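Avaliação: bandeja do urso e outras peças pequenas para a mesa, depois de um verão de uso

Comprei este grupo de peças em agosto, quase tudo na loja Dellora, para uma cozinha pequena onde a mesa serve para tudo. Português não é a minha primeira língua, por isso peço paciência com alguma palavra torta. Uso as peças todos os dias e penso que já posso dar uma opinião justa.

Começo pelos preços, que me deram trabalho. O conjunto com a bandeja, o prato branco e a taça verde tem a referência 1752 no catálogo. O escorredor de madeira tem a referência 1516 e é da marca Gredonholm. Paguei pelo escorredor menos do que esperava e pela bandeja mais do que queria.

O escorredor é a peça que recomendo primeiro. É de madeira clara, leve, e cabe num canto da mesa. Ponho uma chávena numa ponta e penduro uma caneca pequena na outra, e assim ficam à mão para o café. Para pratos grandes não serve tão bem, porque inclinam e tenho medo de que caiam. A madeira pede cuidado: seco-a com um pano ao fim do dia e deixo-a longe do lava-loiça.

O suporte branco de arame para os copos é outra história. Foi vendido pela Lapointe e chegou sem instruções. Segura os copos de plástico com firmeza, mas ocupa mais lugar do que parece na página da loja. Os copos são em cores pastel: verde-menta, lavanda, azul-claro e bege. São bonitos e não pesam nada, e por isso mesmo tombam com facilidade quando estão vazios. Para crianças acho bem. Para uma bebida quente eu não os usava. 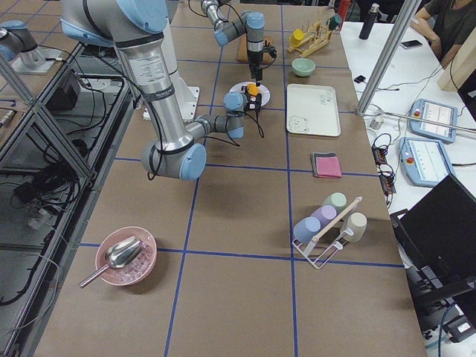 Olímpia: Tenho o mesmo suporte de arame há bastante tempo e o meu começou a ganhar ferrugem nos pontos de solda. Vale a pena secá-lo bem por baixo, onde a água fica parada. De resto, concordo com os copos, são leves demais.

Obrigado pelo aviso, Olímpia. No meu ainda não vi ferrugem, mas passei a virá-lo ao contrário durante a noite e vou ver se ajuda.

Agora a bandeja. É branca, de um tom um pouco creme, retangular, com os cantos arredondados e a borda levantada. Tem um urso impresso num canto. Eu tinha receio de que o desenho saísse com as lavagens, mas lavei-a sempre à mão, com esponja macia, e até agora ficou igual. A borda é útil: se cai um pouco de leite, não chega à mesa. O defeito é que a superfície é lisa e as taças escorregam quando a levo para a sala. Resolvi com um pano dobrado por baixo da loiça.

O prato branco tem a aba larga com anéis em relevo. Gosto muito de o ver na mesa. Para limpar é menos prático, pois o molho seca entre os anéis e preciso de o deixar 10 minutos em água morna. 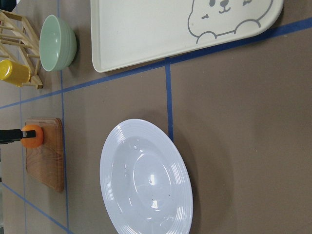
A tábua de cortar é da Stister e tem os veios bem marcados, num castanho avermelhado. Uso-a para fruta e para pão, nunca para carne. O tamanho chega para uma laranja ou meia dúzia de morangos. Para um melão já é pequena. Passei-lhe óleo próprio para madeira duas vezes e a cor ficou mais bonita.

A taça verde-clara tem riscas por fora e agarra-se bem com a mão molhada. Leva uma porção pequena de iogurte, não mais.

As minhas notas, de zero a cinco:
Escorredor de madeira: 5
Tábua: 4
Bandeja do urso: 4
Taça verde: 4
Prato branco: 3
Suporte de arame e copos: 3

Comprava outra vez o escorredor e a tábua. O suporte, só se estivesse em promoção. Se alguém souber de uma base antiderrapante que caiba dentro da bandeja sem tapar o urso, agradeço que escreva nos comentários.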